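Progress Report, Home Baking Recipe Program
Submitted to Mirketti, Community Food Grants
Jun 25, 2025

Dear Sawsan Daher,

I send you the second progress report for the recipe program you are supporting in Usgate. The first report was mostly about the kitchen and the contracts, so I will not repeat these matters. In this one I write about the recipes, the test bakers, the money, and two problems which I would like to discuss with you before the next payment.

Recipes

In our application we promised a booklet of simple breads and cakes for people who bake at home with a small oven. The booklet was planned with bread in the first half and sweet things in the second half. This plan is still the same, but the border between the two halves moved a little. The milk bread with cardamom was in the bread part, and all the testers put it on the table with coffee, so it is now with the cakes.

At this moment 53 recipes are written in the full form. Full form means that the ingredients are by weight and also by cup, that the pan size is given, and that the text was read by a person who did not write it. The recipes which are only notes are not included in this number. Some of them are good, for example a walnut roll from Bruvik which is rolled very thin, but the person who gave it to us measures flour with a soup bowl and I must visit her again with a scale.

The rye loaf gave us the most work. The first version was heavy in the middle. We made the oven hotter for the start and then the crust was too dark. In the version we have now, the dough stays overnight in the refrigerator and the loaf goes into a covered pot, and the lid comes off for the last part of the baking. It is better. I would still like a more open crumb, but I accept that a rye loaf is a rye loaf.

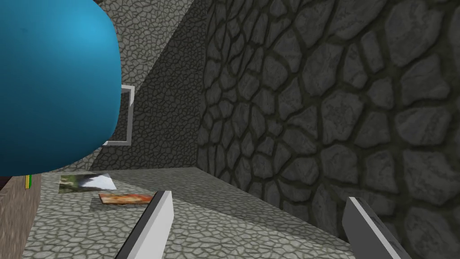

Abilio Carretero asked at the last tasting why the covered pot must be in the recipe at all, as many families do not own one, and he said that his mother baked the same kind of loaf for years with a tray of hot water on the oven floor. I think he is right to ask it. We baked both ways after that, from one dough. The loaf with the water tray spread wider and the crust was thinner, but the taste was the same for me. The recipe will now give the tray as the main method and the pot as a choice.

Three recipes were taken out. The honey cake was too similar to another one. The cheese crackers depended on a cheese which I could find in only one shop. The third was a chocolate cake in a mug, and here I must say that the testers liked it more than I did, so perhaps I will bring it back.

Test bakers

Each recipe goes to two homes. The bakers receive the recipe on paper, without any explanation from me, and they write on the same paper what was not clear. I learned a lot from this. "Bake until done" is not an instruction. "A warm place" is also not an instruction in a house where the kitchen is cold all winter. I wrote that one dough should be "elastic," and a baker answered with a question mark so large that it covered the ingredients.

We have now 10 bakers who return their papers regularly. At the beginning there were more, and I should have expected that people would stop when they saw how much writing it was. I made the form shorter in the spring. It is now one side of one page and has only the questions I really use: how long it took, what the pan was, what went wrong, and if they would bake it again.

The ovens are very different from each other. I bought simple oven thermometers for the homes that wanted one, and in almost every home the real temperature was lower than the number on the knob. In the booklet there will be a short page about this at the front. I want it to be before the first recipe, not at the back where people do not look.

Classes

The classes in Chauke continue in the school kitchen. The flat bread class was full and we had to ask some people to come to the second date. The sourdough class was less popular. Two persons told me that they were afraid of keeping a starter alive, and I think the title was a mistake. It was called "Sourdough for Beginners," and next time I will call it only "Slow Bread."

I also tried a class for parents with children, with small rolls shaped like snails. This was not in the application. It cost little and I paid for the flour from the class materials line. If you think it should be reported in a different place, please tell me and I will correct it.

Money

Until now we spent 3,266 from the grant. The largest part is kitchen rent, then ingredients, then printing of the test papers. Butter was more expensive than I wrote in the budget and flour was a little cheaper, but the flour does not save enough to pay for the butter. I moved over 765 from the travel line to the ingredients line, as your rules allow with a note in the report. Please take this paragraph as the note. The receipts are in the envelope which comes with the paper copy, in order of date. One receipt for yeast is missing, and I did not include that amount in the total.

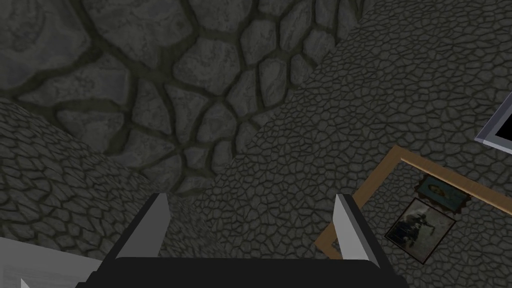
The travel line is now small, but I believe it is enough. The only long trips left are to Bruvik, one for the walnut roll and one to return the big mixing bowls we borrowed there.

Two problems

The first problem is the printer. The price he gave us was for a stapled booklet, and all the test bakers say that a stapled booklet does not stay open on a kitchen table. A spiral binding stays open, but it is more expensive. I see two possibilities. We print fewer copies with the spiral, or we keep the number and leave out the color pages. I prefer fewer copies, but the number of copies is written in our agreement, so it is for you to decide.

The second problem is about allergies. In the application I wrote that every recipe would have a version without wheat. This was too optimistic. For the cakes with ground almonds it works well, and for the pancakes also. For the rolls and the braided bread I tried several mixtures and the results were dry the next morning. I do not want to print a recipe that I would not bake for my own family. I propose to mark clearly the recipes which have a tested version without wheat, and to make no promise for the others. I am sorry that I have to change this point.

Next steps

During the summer I will finish the cakes and send the last papers to the bakers. The introduction and the page about ovens are in draft, and the text needs a correction by a person whose English is better than mine. We would like to give the whole booklet to the printer in October, if the question of the binding is decided before that.

You are welcome to come to a tasting. The next one will be plum cake in two versions, one with yeast dough and one with a simple batter, and I still do not know which of them goes in the booklet. With your answer on the binding, please write also if the third report should have the same form as this one or if you prefer the shorter table.

With kind regards,
Coordinator, Home Baking Recipe Program, Usgate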